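Stonham Robotics Club
Minutes of the project meeting, December 2019

Chair: Darcy Pryor
Minutes: Quinlan
Apologies: none received

1. Minutes of the last meeting
Agreed, with one correction under item 4: the spare cable order is for the Fluline arm, not the Jelley base.

2. Household tasks project
The keys task has been added to the list. The task is to take a bunch of keys in one gripper and hang it on a stand, with a small coin purse also on the table. Both hand-held grippers are to be used for recording, one in each hand, on the same table as before.

The chair asked for the written procedure to be tightened before more recordings are made. Agreed wording: the stand goes in the middle of the table, pegs clear, tray clear. The purse goes nearer the operator. The left gripper holds the keys at the start of each run and the right gripper starts open.
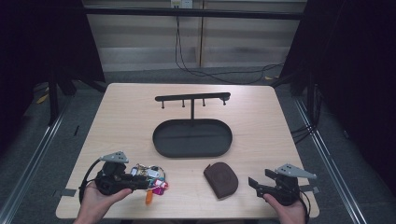 Each operator will record 25 runs per session and then hand over. Sessions are limited to 40 minutes, set-up included. A run in which the keys are dropped is to be kept and marked as a drop in the log. It is not to be repeated under the same run number.

Quinlan raised the bunch itself. The rings and tags turn as the bunch is lifted, and operators have been closing the jaws on whatever part is nearest. It was proposed to remove the tags. After discussion this was not agreed - the point of the task is an object that does not keep its shape. Operators should grip where they can and write down which part was held.

3. Fluline arm
Seven faults logged this term, all at the wrist joint. The joint has been stripped and refitted, and backlash is within the limit set in the build notes. The arm will not be run on the keys task until the January meeting has seen the first set of recordings.

4. Jelley base
No progress. The wheel mounts are still to be drilled. Carried forward.

5. Log sheets
Entries for run 9 were made twice with different results. The second entry is to be struck through and initialled. Sheets must be filled in at the table during the session.

6. Any other business
Request for a second set of jaw pads. Darcy Pryor to get a price.

Actions
Darcy Pryor - price for jaw pads; reissue the keys procedure with the agreed wording.
Quinlan - correct the run 9 entry; add a "part held" column to the log sheet.
All operators - read the reissued procedure before the next session.

Next meeting: January, date to be sent round by email.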